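Ticket 668: Fulteo two-arm kit, zipper bag routine, wrist views blurry
Opened by: Dela Gyamfi
Assigned to: Aldo Greco, Rana support
Product: Fulteo bench kit, trial unit
Status: Closed, one follow-up

Dela Gyamfi, 9:10 am
Hi all! First, we are having a great time with this kit. Setup took one morning, and the arms are so much smoother than what we had before. I do have a snag with the small canvas bag, though. The grippers get to it fine, but the zipper routine stops with "target lost" and both arms park. Overhead view and the wrist views below.
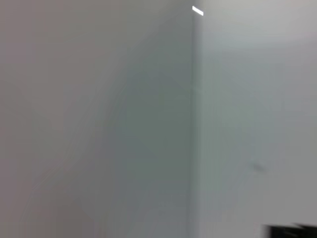
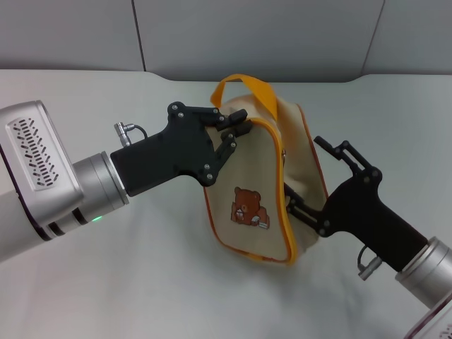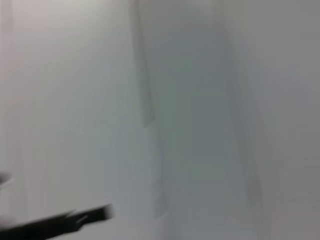 I'm on the stock settings, with the wrist speed at the default. I've restarted the controller and wiped the lenses. Same message each time. Is there a log you'd like?

Aldo Greco, 9:52 am
Hi Dela, glad the setup went well! Yes please, send the session log from the Doluvel panel (Tools, then Export, and leave "include joint data" checked). The overhead view is nice and clear, so I'm not worried about that one. The wrist views are very soft and mostly show pale surfaces, and the routine wants a sharp wrist view before it goes for a zipper pull. Could you tell me what exposure the wrist cameras are set to? It's under Cameras, Advanced.

Dela Gyamfi, 10:15 am
Log attached. Exposure says Auto on both. I didn't know there was an Advanced tab, and now I want to try everything in it.

Aldo Greco, 10:48 am
Ha, go for it, but save a copy of your profile first! I've read the log. Auto is picking long exposures and the arms are moving through most of them. Please try this, in order:

1. Set both wrist cameras to Manual, exposure 2,000 microseconds.
2. Raise gain until the preview is bright enough. Some grain is fine.
3. Under Motion, turn on "settle before look."
4. Run the zipper routine again with the same bag in the same spot.

If it still stops, note which arm was moving and send a fresh log.

Dela Gyamfi, 11:37 am
Big improvement! The previews are crisp now and I can read the scale on my ruler through either wrist camera. The routine got all the way to the zipper pull on the first try (I may have cheered). On the next run it stopped again with "target lost," left arm this time. Concetta Testa on our side thinks the wrist is looking past the bag before the arm has come all the way around. New log attached.

Aldo Greco, 12:20 pm
Concetta is right, and thank you both, that saved me some reading. The look step starts while the left wrist is still turning. I asked Ermanno Orlandini, who wrote that part, and he suggests changing "look delay" from 2 to 41. The units are control ticks, so you won't feel it much. It's on the same Motion page, near the bottom.

Dela Gyamfi, 1:45 pm
Set it to 41 and ran the bag through lunch. No stops! I also tried a pencil case and a soft lens pouch just for fun. The pencil case worked. The pouch folded over on itself and the gripper closed on nothing, but that's my doing and I don't need it fixed.

One request: could "look delay" have a short note next to it in the panel? I would never have guessed it was ticks.

Aldo Greco, 2:05 pm
Good idea, I've passed it to the panel team as a follow-up. I'm also adding the exposure steps to the Multhorpe install guide, as their benches ship with the same wrist cameras. Closing this one, but reply here any time and it will reopen.

Dela Gyamfi, 2:11 pm
Perfect, thank you! Rigoberto Cortés will be running the kit for us in June, so he's copied here and has the saved profile.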